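Search minutes and notices
Go
Advanced search

Pralville Building Users' Meeting
Minutes — December

Present: Mwanaisha Mbwambo (chair), Reto Lehner, Shu-fen Yeh, Idrisa Nyanda (minutes)
Apologies: Jabari Mutiso

The meeting opened at 3:10 p.m. in the open-plan office on the Piso side.

1. Minutes of the last meeting

Accepted with one correction. Under item 4, the key to the supply closet is held by Shu-fen, not by the front desk.

2. Matters arising

The door closer on the stairwell door has been adjusted. Reto said it still slams when the windows are open on the street side. He will ask for a second visit.

The old coat rack has gone. The hooks that replaced it are too high for some people. Idrisa to ask whether a second row can go underneath.

The recycling bins were moved next to the printers as agreed. They fill up by midweek. Shu-fen has asked the cleaners, Jaltura, for one more pickup a week and is waiting for a price.

3. Desk moves

Reto went through the plan for the desk rows. Two people from the Mayrhofer team will move closer to the cabinets in the new year. Their monitors go with them. Their chairs stay, as the chairs belong to the desks and not to the people. Mwanaisha asked that this be put in writing, because the same question came up at the last move and took up most of an afternoon.

Shu-fen asked if the moving team could leave the floor sockets uncovered until everyone is plugged in. Agreed.

Reto will tape desk numbers to the desks before the move. He asked people to empty their drawers themselves. Anything left in a drawer will be boxed and put in the supply closet until the end of the month after the move.

4. Cabinets

The white cabinets are nearly full. Shu-fen has gone through the first two and found binders that no team has claimed. She has made a list, which will be sent around with these minutes. Teams should reply with the numbers they want kept. Binders without a reply will go to the off-site store. The store charges by the box, so people are asked to think before writing "keep all."

Idrisa asked about the stationery shelf. It was agreed to keep one shelf for shared stationery and to stop ordering folders until the present stock is used up. There are 173 left.

5. The large table

Most of the discussion was on this item. The large white table is used for group work and by anyone who needs room to spread out. Complaints have come in from both sides: people who find it covered when they have booked it, and people whose things were moved while they were getting lunch.

Mwanaisha proposed a simple rule. The table can be booked in the calendar for up to half a day. Outside booked times it is open to anyone, and whatever is on it goes back to its place by 6 p.m. Reto thought 6 p.m. was too early for the group that starts late. After some discussion it was left at 6 p.m., with the late group free to book the evening.

Small items are the main problem. Pouches, cloths and cables get left behind and it is hard to tell who they belong to. Shu-fen offered to put a tray on top of the cabinets for anything found after 6 p.m. Items not collected from the tray in 20 days will be thrown out or given away. People are asked to label their pouches — a first name is enough.
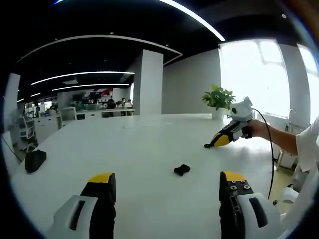

Idrisa raised the question of plants. Some people would like more of them on the tables and others need the surface. It was agreed that one potted plant may stay on the large table, toward the far end, and that it can be lifted off by whoever has the booking as long as it is put back. Shu-fen will water it. In her absence Reto will do it. No one else should, as the last plant was watered by three people and died.

On cleaning, Jaltura will wipe the table each evening only if it is clear. They will not move belongings. The marks near the middle do not come off with the usual spray. Reto will try a different cleaner on a small patch first.

Cables along the edge of the table were discussed briefly. Clips cost very little and Shu-fen will order a bag of 80, with the spare ones kept on the stationery shelf. Cables that reach the floor should be kept out of the way of chairs.

6. Lighting and blinds

The seats by the windows get strong glare. Mwanaisha has a quote for roller blinds but it covers only part of the window wall. She will ask for a full one. Until then people may swap seats by agreement.

The ceiling lights are on one switch. Reto asked the electrician whether they could be split and was told roughly 18 hours of work. Not pursued for now.

7. Any other business

The kitchen dishwasher should be started by the last person to leave, even if it is only half full.

Jabari sent a note asking that the booking calendar show names and not just team codes. Agreed. Idrisa to change the setting.

Actions
Reto — second visit for stairwell door; desk numbers; test cleaner on table
Shu-fen — binder list; price for extra pickup; tray; cable clips
Idrisa — lower hooks; calendar setting; table rule on the notice board
Mwanaisha — written note on chairs; full quote for blinds

The meeting closed at 4:25 p.m. The next meeting will be called by the chair once the desk moves are finished.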